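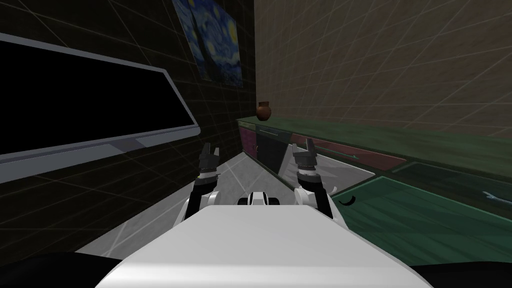
Home Notebook Materials Contact

Filed under: Bench notes / Tiling and grout

December 26, 2020

Grout shade trial, second batch. Workshop heating on low, so everything is curing slowly. Carried on anyway, as the Rengifo bathroom has to be signed off on colour before we can order.

The question is still why the pale grout dries patchy against the dark tile and stays even against the tan one. Same bag, same water, same person mixing. The first batch was no use because I changed the sponge halfway through and did not write down where.

Set-up: two boards, dark porcelain on one and tan on the other, both 300 x 300 mm, 2 mm joints throughout. Fixed with the Clovska flexible adhesive in May, left over from the hall job, so the bed is as dry as it will ever be. Joints raked and vacuumed before starting.

Mix: 300 g Fasodum powder per pot, water weighed on the small scale. The jug on the shelf over-reads. Have marked it with tape, please do not use it for anything that matters. Slaked for the time on the bag, stirred again, no extra water added.

Pot A went on both boards with the joints dry. Pot B went on both boards with the joints misted first. Washed off at 30 minutes with the hard sponge, one pass on the diagonal, rinsed between tiles. Stopped there. The temptation is to go back over the haze while it is soft and I think that is half of the trouble.

Results so far:

Dark board, dry joints: patchy. Lighter at the crossings, darker along the runs. Surface slightly powdery under a fingernail at the crossings.
Dark board, misted: better. One light streak near the bottom where the sponge was too full.
Tan board, dry joints: looks even. Under the lamp held low there is the same pattern, only fainter.
Tan board, misted: even, no complaint.

So the tan tile is not behaving differently, it is hiding the fault. The contrast on the dark one shows everything. This should have been obvious from the first batch, where I spent a good while looking for a difference in the tile edges.

Powdery crossings would fit with water being drawn out too early. The raked joints have adhesive showing on both sides and old dry adhesive is thirsty. The crossings also get the most sponge. Can't separate the two from this trial. Next one needs a board with clean joints down to the backer, no adhesive standing up in them.

Haze: came off the tan with a dry cloth. The dark one needed the Dravar cleaner, diluted as on the label. Tried it on a spare offcut first – no dulling that I can see, but the offcut is small and I would want it left a week before using it on a client's wall. Do not use it on fresh grout. I let some run into a joint on the offcut and it has lightened it.

Also noted: the powder from the bottom of the bag is visibly coarser than the top. Tip the whole bag into the lidded tub and turn it over before weighing out. Both pots today came from the top third.

To do:
Clean-joint board, dark tile only, dry and misted halves.
New hard sponge, the corner has gone.
Write bag batch code on the tub lid.
Leave both boards flat on the rack and off the radiator. Check colour again in daylight once fully dry.

Older entries Newer entries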